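# Give the grippers ten minutes before the first fold

I look after six pairs of hand-held grippers for a small data outfit, and I want to argue for something dull. The screws should be checked every morning, by the person who is going to use the tool, before anyone picks up a piece of cloth. We don't do it that way now. Like most shops our size we check the grippers when somebody complains, and I think it costs us more than the checking would.

The tools are simple. A white body, two black fingers made of links, screws at the pivots, a cable, a camera looking down at the fingers. A person squeezes, the fingers close, and the recording goes off to train an arm that will someday do the same job. Because there are no motors in ours, people treat them like kitchen tongs. They get hung on a nail at night and taken down in the morning.

But a linkage with a loose pivot doesn't close where it did yesterday. You can still pick up a pillowcase with it. Your hand makes up the difference without asking you, and that is the trouble. The operator feels nothing wrong and the recording shows a slightly different tool from the one the arm is supposed to copy. When Njoroge Wanyama went through our bedding sessions in September he found 2 pairs where the left finger sat low at full close. The operators who had used them were good and careful people. They had been correcting for it all week.

The usual answer is that calibration takes care of this. We have a calibration step, built around a printed card and a program called Anura, and it is a good step. It tells you how wide the fingers are open. It doesn't tell you that one of them wobbles sideways when it meets a fold in a comforter, and it passes a worn joint as long as the joint happens to be sitting in the right place when you press the button. I have watched a pair pass at eight in the morning and rattle by lunch.

The other answer is that this is a technician's work and the operators should be left to operate. Mwende Kaijage holds this view and she has reasons. She ran the repair bench at Drusau before she came to us, and she has seen what a willing amateur with a hex key can do to a plastic thread. Overtightening is real. A pivot cranked down hard makes the finger stiff, a stiff finger makes the operator squeeze harder, and then you have a tired hand and a cracked link. She would sooner have every tool come across her bench once a week, on Wednesday, and be left alone the rest of the time.

I agree with her about the threads. I don't agree about the week. What I'm asking operators to do doesn't need a hex key at all. Close the fingers on nothing and look at whether the tips meet. Hold one finger still and push the other from the side. Put a thumb on each screw head and see if it turns. Run the cable through your hand from the body to the far end and feel for a flat spot. If anything moves that shouldn't, put the tool in the red bin and take another one. The fixing stays with Mwende.

Bed work is where it matters most, in my opinion. On a table with blocks, a bad finger shows itself quickly, since the block drops. Cloth is forgiving.
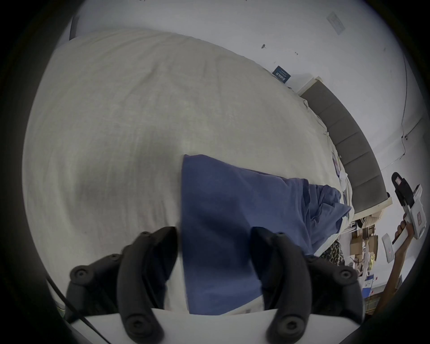 Page 3

A blue cloth on a cream-white duvet, with a finger on either side of it, can be pinched badly in a dozen ways and still come up off the bed. Look at how many round screw heads there are on those two fingers. Each of them is a place for play to start, and soft goods will hide all of it.

The cable deserves a word too. It runs off past the left finger, and on a bed job the operator leans and reaches and turns at the wrist all day, so it gets flexed more than it would at a bench. We replaced 3 cables this summer. All had been reported as "camera trouble," and two of the tools went back to Gustberg for camera service before anyone thought to try a new cable. That was two weeks without them.

Then there is the matter of spares. I'd keep a full set of pivot screws and one finger pair at every site, in a box with a lid, and I'd have the operator write the tool number on tape when it goes in the bin. We used to keep the spares at the office, and people would finish a session with a bad tool because the drive was forty minutes.

Ten minutes a day for each operator is real money, and I've been asked to defend it. My defense is the September sessions. We threw out four days of folding and paid to have it done over.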